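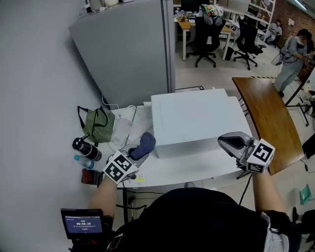
Who picks the preseason all-conference team, the coaches or the media?

In our league it's the coaches. Each head coach fills out a ballot and can't vote for their own players, and the conference office adds it up and puts out the list the week before the first series.

Preseason softball team - thoughts?

DrarktonDad
Posted 12 Feb 2025

So the list is out and Drarkton got three on it, which is one more than I expected and one fewer than my wife thinks we deserved. Iolanda Bittencourt in the circle (no surprise), Iolanda Trindade at short, and our catcher as the utility pick, which I don't really get. She caught every inning I watched last year. How is that a utility player?

Anyway, I'm happy for them. Bittencourt struck out 267 last season and if she'd been left off I would have driven to the conference office myself. Anybody else see something they'd argue with?

leftfieldlucy

I'd argue with plenty! Where is the Serkemano center fielder? She ran down everything hit in her direction and stole 27 bases, and she's sitting at home while Clirkuna gets two outfielders. Two! One of them hit okay in March and then went quiet until the last weekend.

I have no problem with Bittencourt. Best arm in the league and I say that as somebody who had to sit through her beating us twice.

bunt_first

Lucy, the Clirkuna outfielders can both hit, and that park of theirs is huge in the gaps. I think the coaches remember who burned them. The one you say went quiet hit the double that knocked us out of the tournament, so she wasn't quiet enough for me.

The catcher thing is a ballot thing, DrarktonDad. If two catchers get a bunch of votes, the second one can slide into the utility spot. They did it a couple of years ago too with a first baseman.

DrarktonDad

Okay, that makes more sense, thanks. I still think it looks weird on paper. And who did she finish behind, the Clirkuna kid? I'd take ours every day of the week, but I would say that.

oldscorebook

I keep my own book on this league and I went back through it last night (yes, this is how I spend my evenings in February). Catchers were close. The Clirkuna girl hit for more power and yours threw out more runners. I'd have gone with yours too, for what it's worth, but I can see a coach going the other way.

Where I really disagree is Trindade at short. Good glove, great kid, but she hit eighth for half the year. That pick is a reputation pick.

DrarktonDad

She hit eighth in March! By the end she was hitting second, and she was the reason we won the Saturday game at Serkemano. Go look at your book again.

leftfieldlucy

I was at that game and I wish he was wrong. She took away two hits up the middle and then started the rally in the seventh. I went home in a very bad mood and my sister made me stop talking about it.

oldscorebook

Fair enough, I looked. She moved up to second in the order in the middle of April and was a different hitter from there on. I'd still have my doubts about naming someone off six good weeks, but I'll take back "reputation pick."

bunt_first

That's the closest thing to an apology I've seen from him on here, somebody save it.

Can we talk about the new coach at Clirkuna? Cleiton Bezerra moved up from assistant when the old coach retired in January, and they still got picked first. I'm not sold. They lost their whole left side of the infield and he's never run a staff of his own. Everybody's voting on last year's team.

clirkuna_kris

I'm a little biased here but he ran the hitters for years and the players love him. We also bring back both outfielders, the catcher, and the number one pitcher. I'd pick us first too - not by much, but first. The infield is a worry, I'll give you that. Word from the fall games was that the freshman at third has a great arm and throws it into the bleachers now and then.

leftfieldlucy

Ha, we had one of those. Bring a glove if you sit behind first.

oldscorebook

I'd have Drarkton first. When you have the best pitcher in a league this small and she can throw both ends of a doubleheader, you start every weekend with an edge. The question is who pitches when she's tired. Last year she got past the middle of April and you could see her losing a little on the drop ball.

DrarktonDad

Yeah, that's my worry too. Coach Lins (Welington, the older one, not his brother who does the JV) said at the booster dinner that they want to hold her to two games a weekend until conference play. We'll see how long that lasts the first time they're down a run in the fifth.

There's a transfer who is supposed to take some innings. I've only seen her in one scrimmage and she walked more people than I'd like, but it was about 40 degrees and windy and I couldn't feel my own hands, so I'm not going to hold it against her.

bunt_first

Does anybody know if the games are going to be streamed this year? Last season I paid for the thing and half the time the sound was from a different field.

clirkuna_kris

Ours are, with Jailson Teixeira doing the play by play again. He's good, he knows all the kids. I don't know about the road games.

leftfieldlucy

Serkemano is doing home games only as far as I've heard. And we drew 462 people for the home final last year, so come in person, the hot dogs are decent and parking is free if you get there before noon.

oldscorebook

I'll be at the opener with my book and two pencils. Third base side, top row. Kris, if your freshman throws one up there I'm keeping the ball.

DrarktonDad

See you all out there. And Lucy, I do think your center fielder got robbed, I just didn't want to say it first.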